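ok so I've been rereading Keats's "To Autumn" all week and I have opinions, sorry in advance

First one: it's odd how little the poet shows up in it. No "I" anywhere. Compare the nightingale ode, where he's aching by line one

My old teacher Bernadette Pichon made us read it out loud, three times, before we were allowed to say a word about it. I hated that at 16. Now I do it with every poem I like

Also the stanzas are 11 lines each! The other big odes mostly run to ten. That extra line makes every stanza hang on a bit longer than you expect - like it doesn't want to leave

Kwaku Kyei and I argued about the last stanza until nearly 3 in the morning. He says it's a death poem, full stop. I say the gnats and the crickets are having too good a time for that

the lime and the apple, then the green bowl
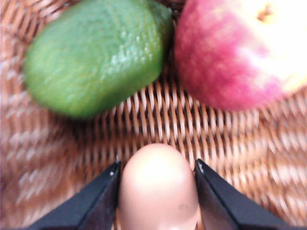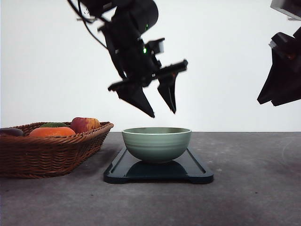

Anyway, back to those gnats. "Wailful choir" is sad, fine, I'll give Kwaku that much. But then the robin whistles and the swallows twitter and it all gets lighter

And look at the verbs in the first stanza. Load, bless, bend, fill, swell, plump. He's stuffing the thing until it can hardly move, and then stanza two just sits down on a granary floor

Reading "Ode on Melancholy" next. Korkor Issahaku swears it's the better poem and I'm ready to be annoyed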